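Ticket 1000-43: Booking confirmations arriving twice
Status: Waiting on customer
Opened by: Deisy Grajales, Zaretero makeup studio

Hello, and thank you for getting back to me so fast! Every client who books a lesson through our Primard calendar gets the confirmation email 2 times, a minute or so apart. It started Monday, and a few of them have written to ask whether they owe us double (they don't, poor things). I cleared the cache and turned reminders off and on again -- no change.

The lesson page it happens on is the beginner one, with the brushes on the table.

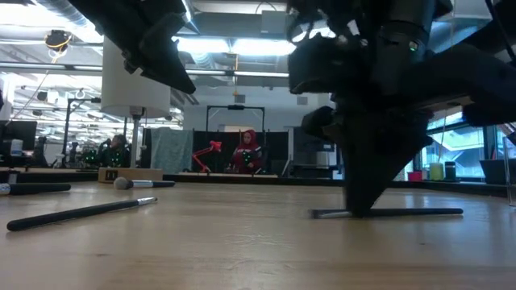 Reply from Nektarios Kokkinos, Primard support

Hi Deisy, what a nuisance, and thank you for such a clear write-up. I looked at your account and I see two mail rules on that lesson, both set to "on booking." One has the old template, number 21. Could you open Settings, then Mail rules, delete that one, and make a test booking for me? Take your time -- I'm here until five.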